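Care and Laundering of Down Comforters

The following instructions apply to down and feather comforters issued to guest residences managed by Pludier Housing Services. They were revised on December 1, 2023, and replace the version circulated in August.

## Before washing

1. Read the care label. If it specifies dry cleaning only, place the comforter in a tagged bag and send it to the Gedton depot.
2. Inspect the seams and corners. Open stitching must be repaired before the comforter goes into water - even a small gap will release down during the spin cycle.
3. Treat stains on the shell with a drop of mild liquid detergent and a damp cloth. Push the filling away from the stained area first.

## Washing

1. Use a front-loading machine large enough for the comforter to move freely. Machines with a center agitator are not permitted.
2. Select the gentle cycle with cool or warm water. Do not use bleach or fabric softener.
3. Measure a small amount of down detergent. Regular detergent may be used at half the usual dose.
4. Run a second rinse, followed by an additional spin at low speed. 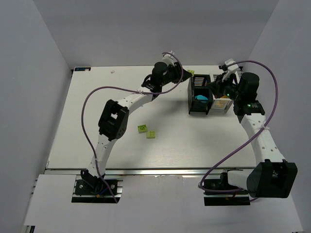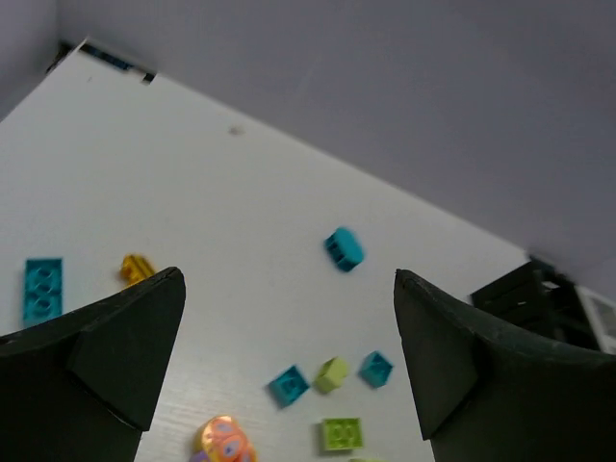
## Drying

1. Support the full weight of the comforter when moving it to the dryer. Wet down is heavy and can tear the inner baffles.
2. Dry on low heat with two or three clean dryer balls.
3. Remove the comforter every 30 minutes, shake it from each side and break up clumps by hand.
4. Continue until no clumps remain and the filling feels light throughout. A king-size comforter may need several hours.
5. Hang it in a ventilated room overnight before folding.

## Storage and records

Store comforters in cotton bags on open shelving. Plastic covers and vacuum bags should not be used for long-term storage.

Enter each wash in the linen register under the item number sewn into the hem. Numbers from 500 to 1,000 belong to the Dimton residence; all others are listed by building on the inside cover. Questions about repairs or replacement should be addressed to Leokadia Nowicki, Linen Services.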